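Callden Kitchen Task Pack
Simulated chores for single-arm robots, from Ukison

Can a robot arm clear up after breakfast yet? Some mornings, yes! Callden is our way of finding out, over and over, with no crockery to sweep up. It's a set of 74 simulated kitchen jobs: put the mug on the plate, move the egg, pick up the knife, that kind of thing. Every job can be reshuffled into 1000 starting layouts, so an arm can't get by on memorizing one tidy counter.

We're really excited about where this has gotten to. Lifting a mug by its handle used to be a big day for us (there was cake). Now the fun is in the awkward stuff, like a mug on its side, thin flatware lying flat on stone, or an egg with a plate rim right next to it.

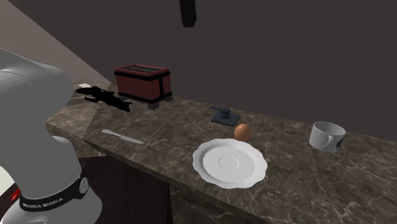

Hồ wrote in after running the whole pack that the arm did fine with plates and mugs but still fumbled flatware, and asked whether a machine that needs four tries at a knife can be said to do chores at all.

Fair question! Our own baseline finishes 59 of the jobs, and flatware is most of what's left. We'd call that a helper you keep an eye on.

In the pack
74 jobs with scoring scripts
Adjustable lighting and counter finishes
Replay viewer
Baseline policy and training logs

The Skevinbridge add-on, with workbench and parts-bin jobs for small shops, comes out in April. It loads into the same viewer.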